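Household Textiles, Unit 5
Woven Patterns and How to Read Them
Handout for students, updated Apr 17, 2022

Read this before the lab. Bring a ruler, a pick needle and the swatch you were given in February. The Eshun swatch set is in the drawer by the sink if you have lost yours.

1. Terms we will use

Warp: the threads that run the length of the cloth. They are held tight on the loom.
Weft: the threads that go across, over and under the warp.
Sett: the order and number of colored threads in a plaid. It is written as a list, such as blue 8, white 4, green 8.
Repeat: one full run of the sett. After the repeat ends, the pattern starts over or turns back on itself.
Ground: the color that takes up the most area.
Overcheck: a thin line of a different color laid across the larger blocks.

People use "check," "plaid" and "gingham" as if they were the same word. In this course they are kept apart. Gingham has one color and white, in equal bands both ways. A check is any simple grid of squares. A plaid has bands of different widths, usually in more than two colors.

2. Woven or printed

Turn the cloth over. On a woven pattern the colors are in the threads, so the back shows the pattern about as clearly as the front. On a print the back is usually paler, and the lines may not follow the threads. Pull one thread from a cut edge. If it stays one color along its whole length, the cloth was most likely yarn-dyed. If the color changes every short way along, it was printed after weaving. Some yarns are dyed in sections on purpose, so check more than one thread before you write down your answer.

The Jendov samples in the lab include both kinds. Two of them look alike from the front and have to be turned over.

3. How colors mix in a plaid

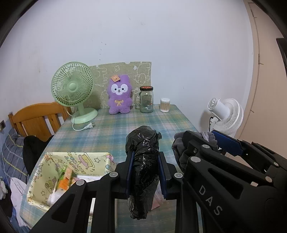
A plaid needs fewer yarn colors than most people guess. Where a blue warp band crosses a blue weft band, you get solid blue. Where the blue warp crosses a yellow weft, you get a blend, and from a few steps back the eye reads it as a dull green. Two yarn colors therefore give three areas of color. With three yarn colors you get six, the three solids and the three blends. This makes it hard to list the yarns in a cloth from a distance. Take the tablecloth with teal, blue, green, pale yellow and faint pink in it: a student who writes down five yarns straight away may be wrong, and the only way to settle a case like that is to get close with a pick needle and separate the threads. Look for the solid squares first. They fall where a band crosses a band of its own color, and each one stands for a yarn that is really there.

Pale colors cause the most mistakes. A pale band crossing a strong one tends to disappear, and it shows properly only where it meets another pale band. Work in daylight if you can. The lamps over the back bench are warm and make weak pinks and yellows hard to tell apart.

4. Worked count

The practice cloth is the Padmont check, a plain weave cotton. Lay it flat without stretching it. Find the center of any wide band and mark it with a pin. Count threads outward, color by color, until the order starts to reverse. That point is a pivot. Count on to the next pivot.

For the Padmont cloth the result from one pivot to the next is:

Navy 18
White 2
Red 10
White 2

Total: 32 threads. The half count is not used at the pivots here. If you use another book, check which way it counts them, as this changes the figures.

Count the weft the same way. In a balanced plaid the two setts match. If the squares look taller than they are wide, the sett may still match, and the difference comes from the weft being packed less closely. Write down threads per inch in each direction before you decide.

5. Matching at a seam

Tablecloths wider than the loom are made from panels. The join should fall in the middle of a wide band or along the edge of one. Avoid joining on an overcheck, where a small error shows the most. Pin every repeat. Cut the second panel only after the first has been laid out and its repeat marked. Allow one extra repeat in length for each panel after the first.

For a center panel with two narrower sides, match both sides to the center panel and not to each other.

6. Washing and color loss

Yarn-dyed cotton can bleed in the first wash, mainly reds and navy. Wash the swatch alone and dry it on white paper toweling. Note any stain. Shrinkage is often greater in the warp than in the weft, so squares can become slightly flat. Measure before and after.

7. To hand in

Your count for the Cirngate swatch, warp and weft.
A list of yarn colors, with the solid squares marked on a sketch.
One repeat drawn on graph paper, one box to two threads.
A sentence saying whether the cloth is balanced and how you know.

Staple the swatch to the back page. Do not tape it.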